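Lonley Court Residents' Association
Minutes of the general meeting held on 13 August 2025

Location: ground-floor meeting room, Lonley Court
Meeting opened at 7:05 p.m. A quorum was confirmed by the chair.

1. Minutes of the previous meeting

Approved with one correction. Under item 4, "north riser" should read "south riser." The drawing reference is unchanged.

2. Hot water recirculation, Block B

The chair summarized the complaint log. Residents on the upper floors continue to report long waits for hot water in the early morning. Perent inspected the recirculation loop and submitted a written report, which was circulated with the agenda.

Findings of the report:
- The balancing valve on the east branch is seized in a partly closed position.
- The return line in the basement corridor has no insulation for most of its length.
- The pump is within its rated range and does not need to be replaced.

Perent quotes $1,171 for replacement of the valve and rebalancing of the loop. Pipe insulation is priced separately and was not included in the figure. 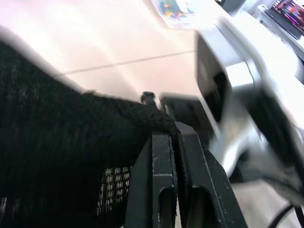 Yazdani asked whether the valve could be freed and kept in service, given that the remainder of the loop is of the same age. The chair replied that the report advises against it — the stem is corroded and would be likely to seize again. Yazdani asked that the reply be recorded and did not oppose the work.

Resolved: to accept the quote from Perent. Insulation to be priced by the next meeting. Carried, 2 against.

3. Basement storage lockers

The locker list has not been reconciled since the renumbering. There are 70 lockers on the plan, and five have no unit assigned to them. Notices will be posted on those doors for the rest of August. Any locker still unclaimed after that will be offered to the waiting list in the order of application.

A resident proposed charging for second lockers. The bylaws are silent on the point. The secretary will check the wording of the original lease schedule, which uses the term "store" throughout and may refer to the bicycle room. 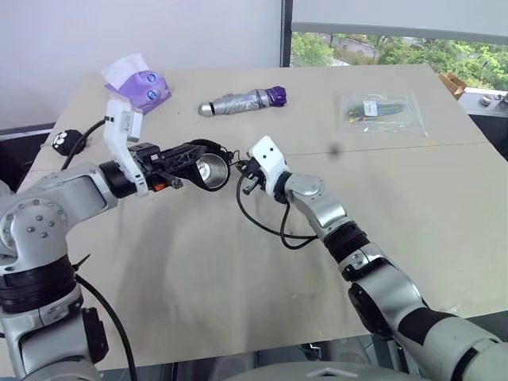
The meeting then considered the condition of the lockers. The mesh panels on the west wall are loose at the lower fixings. Longer screws with washers were agreed as the repair, to be paid for out of the minor works budget. Padlocks remain the responsibility of the unit holder.

4. Entry system

Zernov has given notice that the door panel at the rear entrance will no longer be supported. Options discussed:

(a) Replace the rear panel only. Existing fobs would continue to work at the front door but would need to be re-coded for the rear.

(b) Replace both panels. One set of fobs, higher cost, one day without entry control.
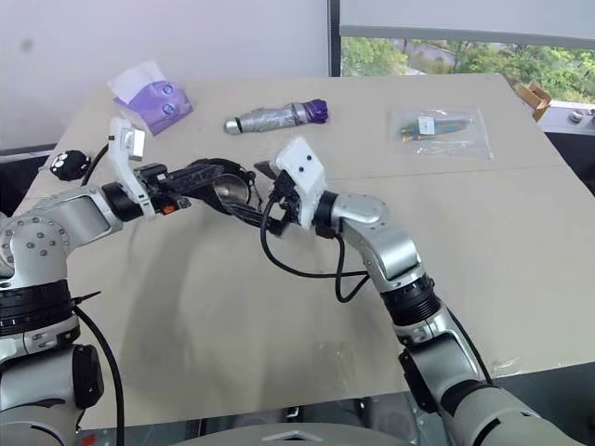
(c) Take no action until the panel fails. The rear door would then be operated by key — not all units hold one.

Option (a) was preferred on a show of hands. A second quote is to be obtained before any order is placed.

5. Other business

The recycling enclosure gate does not latch. To be adjusted when the locker panels are repaired.

Meeting closed at 8:20 p.m. The date of the next meeting will be posted in the lobby.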